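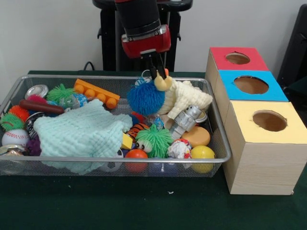

Eduard Kratochvíl told me I was being unfair to it, that sorting is sorting, and that in a year I wouldn't remember doing it by hand. Maybe. I've been on the returns floor at Zummont long enough to hear the same thing about the label printers, and I still write half my labels with a marker.

Returns means mixed baskets. Balls, bricks, plush, bits of wrapper, lids that belong to heaven knows what. One gripper, one thing at a time. A person with two hands pulls the cloths off first and then grabs what's underneath, and you don't think of that as a skill until somebody asks you to write it down. I was asked to write it down. It came to 54 lines and I left things out, partly on purpose.

The number from the Monday meeting was 500 items a shift. I asked if that included the ones a human has to fish out afterward and got a "we'll circle back." The Venau site supposedly went from three sorters to one, and the one is called a supervisor now. Same pay, as far as I can find out. She stands there and waits for it to get stuck.

I don't hate the thing. My wrists would be happy to see it work. But the break got cut to 30 minutes the same month, and I'd like to hear why those two go together.

Print this post | E-mail this post

This site uses cookies. By continuing to read you accept them.

3 comments

Štefanec: We had one on our line. You get used to it. You don't get used to the meetings.

flondoldale_reader: Did they ever circle back?

Author: No.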